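Student Projects > Materials and Storage > Reports

Wear in a Sheet-Metal Block Bin
June 13, 2020, by Damian Makowska 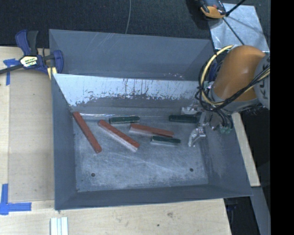 Project Report

The bin in this report is the large gray one we call the Telance bin, after the name of our course project. It stands on a plywood work surface and holds three long reddish-brown blocks and three shorter dark green ones. My task was to record how the metal had worn and to suggest whether the bin should be lined before the next group gets it.

1. Starting point

The bin came to us secondhand in March with no paperwork, so I could not compare it with a new one. I had to work from the marks alone. Waldemar Domański checked my notes against the bin and corrected two of them.

2. Surfaces

The tall back wall is in the best condition. It has faint diagonal scratches near the upper left and small scuffs toward the lower right. I could see these only when I looked for them.

The sloping panel below the back wall is worse. Its upper part is bright and its lower part is darker, and the line between them is ragged, with scraped vertical marks. My guess is that blocks slide down the panel and hit the same band each time. I did not test this.

The right wall has a cloudy, lighter patch. The left wall is plain and I made no notes on it.

The floor has rubbed whitish areas and long thin scratches, some of which cross just below the middle. There are also two small round holes near the front. Waldemar thinks they were drilled for mounting bolts. I have left them out of the wear rating.

3. Rating

I used the scale from the course handout, where 0 is unmarked and 13 is worn through.

Back wall: 1
Sloping panel: 7
Right wall: 3
Floor: 7

The same number for the panel and the floor does not mean the same kind of wear. The floor marks are spread out and the panel marks are in one band. The scale has no way to show this, and I would change it if I did the project again.

4. Lining

We looked at two options. A rubber mat cut to the floor would be cheap and easy to lift out for cleaning, but it would leave the panel bare. A folded liner would cover both. It would need a template, and the slope makes the corners difficult. I made one in cardboard and it came out too short at the rear left.

I recommend the mat for now and a second try at the template next term. If the mat is fitted, the floor should be photographed first so there is a record of the old scratches.

5. Still to do

Weigh the blocks. Repeat the rating with a second person who has not seen my numbers.

Related reports
- Irkuris: Shelf Labels That Stay On
- Nowakowski Bench, Part 2: Sanding and Oil
- Sorting 3,000 Screws by Hand
- Atix Drawer Dividers, Final Report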